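Software Notes, April 2018
Vitano grasp stack: controller timing, label handling and soft objects

Release 69 of the Vitano grasp stack is now on the shared build server. Most of the changes are in the perception node and the grip controller. Planning is untouched apart from one default, described below. Cells still on the February build can upgrade in place, but the calibration cache must be cleared first or the wrist transform will load with the old sign convention.

The grip controller now closes in two stages. In the first stage the fingers move under position control until the motor current crosses the contact threshold. In the second they switch to a current limit with a slow position ramp, and the ramp stops when the width change per cycle falls below a set value. The old controller used a single current threshold for both jobs. It worked on rigid parts and did badly on felt, foam and cloth, where current rises gradually and the threshold was either hit too early or not hit until the object was badly compressed.

Both stages are logged. The new fields are contact_width, settle_width and settle_cycles. The difference between the first two is a usable measure of compliance, and the planner at Prerkcombe already reads it to set the lift acceleration. The other sites ignore it for now.

In perception, the segmentation model has been retrained with 600 additional wrist views of soft toys and fabric goods. Julián Ibarra labeled the set and wrote the new augmentation pass, which applies full in-plane rotation as well as mirroring. The previous pass rotated by small angles only, on the assumption that objects would be presented upright to the camera. With a camera mounted at the wrist that assumption fails as soon as the arm approaches from the far side of the table.

Orientation matters most for the label reader. The text stage used to run once on the crop as received, and returned an empty string for anything inverted. It now tries four rotations, each with and without a horizontal flip, and keeps the highest score. On the regression set of 395 crops, 393 return a string above the acceptance score. The remaining two have heavy blur and are marked as known failures in the test config.
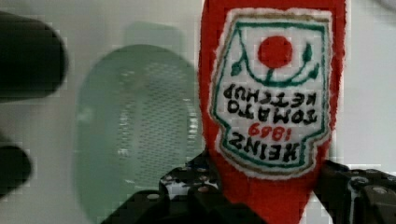 Embroidered text is a separate problem. Thread width varies from letter to letter and loose fibers break up the edges, so the binarization step tends to merge neighboring strokes. Release 69 adds a light median filter ahead of that step, controlled by text_prefilter and on by default. Turn it off for small printed labels, where it removes detail the reader needs.

The planner default that changed is approach_clearance, which now includes the finger mounting hardware. Sites using the Van Dijk collision meshes should check that the screw heads are not already in their model, or the clearance will be applied twice.

Open items: the flip test adds latency on the older Jasevwood machines, and the cache key does not yet include the rotation index. Both are assigned. Bug reports should include the controller log and the raw crop, with the calibration file attached.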